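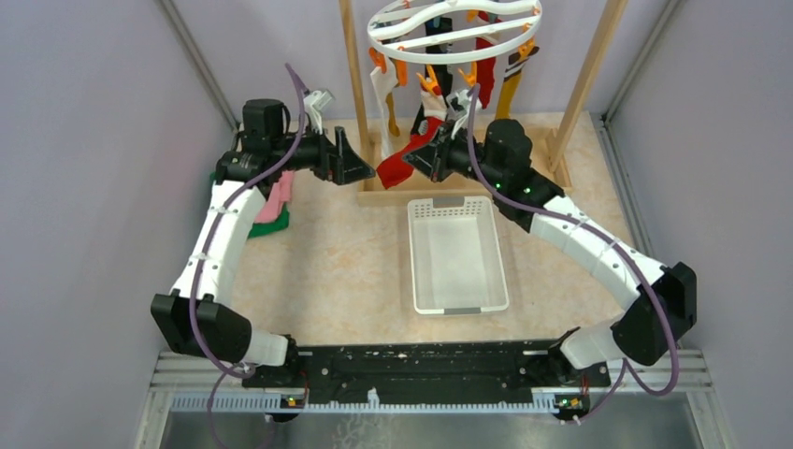 Gullberg asked after the last report whether the delay at the Hustier site would push the tenant move-in past March. It will not. The laundry room and shared kitchen remain on the original schedule, and the revised sequence below has been agreed with the contractor.

## Status, Feb 13, 2022

- Supply risers: replaced in 16 of 18 apartments. The last two need new shutoff valves, which are on order from Hyun.
- Drainage: the main stack passed its pressure test. One branch line on the ground floor was relaid to correct the slope.
- Ventilation: ducts are in place on all floors. Balancing starts when the fans are wired.
- Electrical: the new panel is installed and awaits inspection.

## Budget

Spending is within the approved total. The contingency line has been drawn down by 10 percent, all of it for the branch line. No further draw is planned this quarter. 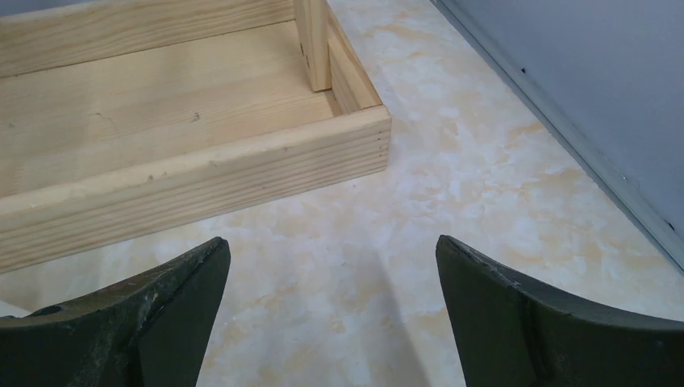 *Fig. 2. Pine tray on the countertop.*

## Open items

1. Grikberg has not returned the signed warranty for the roof membrane. A second request has been sent.
2. Four door closers were delivered in the wrong size and are being exchanged.
3. The final payment request will follow the electrical inspection.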